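Snack Stand Build: Gallery
Mimbridge Shared Workshop
18/06/2026

Hello again, and thank you for stopping by! When I started putting an arm together in December I had the vague idea that it would one day tidy a kitchen shelf for me, and I have since learned a great deal about how many ways there are to squash a sandwich. The arm is my own design with a good deal of help from the folks at the Mimbridge benches, the gripper drive came from Borbély, and the control board is a Fuler that I had left over from a plotter (it has never once complained, which is more than I can say for me).

The job I picked is a small shop display. The arm gets a named item, goes to the acrylic stand, and has to take hold of it and leave the neighbors where they were. I call the program Iven, and by now it has made 300 tries at this, of which 264 ended the way I wanted. Most of the rest were soft things, and I've spent a lot of evenings lowering the closing force a little at a time and drinking too much tea while I watched.

Clear acrylic was probably a silly choice for a first project, as the edges catch the light and confuse the camera, but I do like the look of it and I'm stubborn. The next job is a softer pad for each finger, cut from 3 mm rubber, and then I want to try the whole thing again at a slower approach speed.

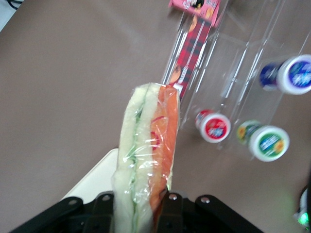
The sandwich in the grip, cling film and all. Bread is the item I've fussed over most.

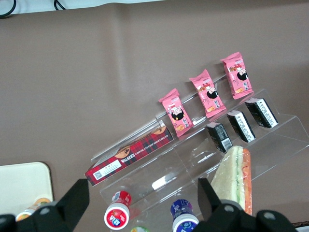
Fingers open in front of the tiers, with the shortbread, the pink packets and the wrapped sandwich all on the stand.

Dunmore_bench wrote underneath that rubber pads worked fine on a similar gripper until they got dusty, and then the grip went off a bit more every day. Wipe them with a damp cloth before each session, and try silicone if you can get it in a thin sheet. Would you share the force settings once you're happy with them?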